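Soomro opens packaging return service for small shops in Grakthorpe

Grakthorpe, 9/1/18 – Soomro, the packaging supplier for independent retailers, is starting today a return service for used protective packaging. Shops in the Grakthorpe area can now give back bubble wrap, air cushions and paper padding at the same time as they receive their new order. The service is free of charge for all customers who order at least once per month.

The start follows a trial in June, in which 60 shops took part. During the trial the drivers of Soomro collected 2,617 kilograms of material. The clean part was sorted and offered again to customers at a reduced price. The rest went to the recycling company Dredine, with which Soomro has signed a contract for two years.

"Many shop owners have told us that they keep the old wrap in the back room and do not know what to do with it," says Fabian Kälin, managing director of Soomro. "They do not like to throw it away, but they also have no space. We drive to them anyway, and on the way back the van is half empty. So the idea was not very difficult. The work was in the details."

One of these details is the bag. Every shop receives a set of collection bags made by Ultex, which can be closed with a cord and used up to 198 times according to the tests made by Soomro. Tape and labels should be removed before the material goes in the bag. Wrap with food or oil on it cannot be accepted.

Clodagh Madigan owns a glass and lamp store and was part of the trial. "In the first week we forgot the bag two times," she says. "Now it hangs beside the door and my staff fill it while they unpack. I also buy the used wrap for my own parcels. The customers did not complain, and some have asked where it comes from."
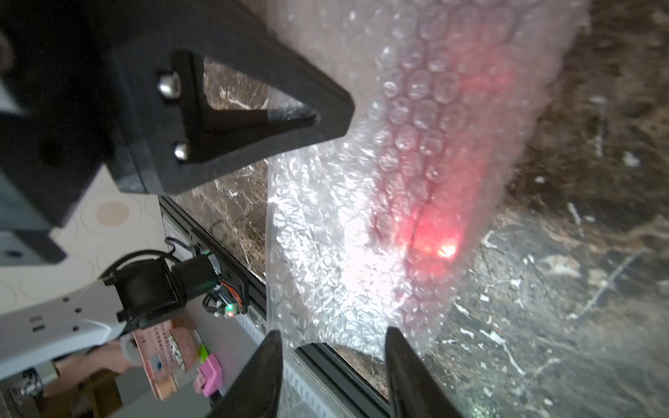
Clear bubble wrap with small round air bubbles.

From today 334 shops can register for the service. Further places will be opened when the second van is in operation. Registration is possible by telephone or with the order form, where a new box "Return" was added.

Contact for the press: Malachy Buckley, Soomro, Grakthorpe
Contact for shops: Customer service, Soomro, Grakthorpe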